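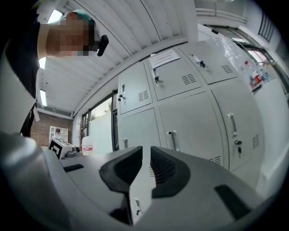 Light gray metal lockers in two rows, with handles, locks and ventilation slots.

Locker (storage)

A locker is a narrow lockable compartment, usually of sheet steel, built in banks for use in workplaces, schools and sports halls. Banks are described by the number of doors stacked in one column - a bank with two rows is called a two-tier locker.

Doors are commonly slotted or perforated so that air can pass through stored clothing. Closures include cam locks, lever handles with a built-in cylinder, and hasps for a padlock. In keyed systems each lock has its own key, and a master key opens the whole series. The Fetton series, for example, has 768 key variations.

See also: Cabinet, Cloakroom, Padlock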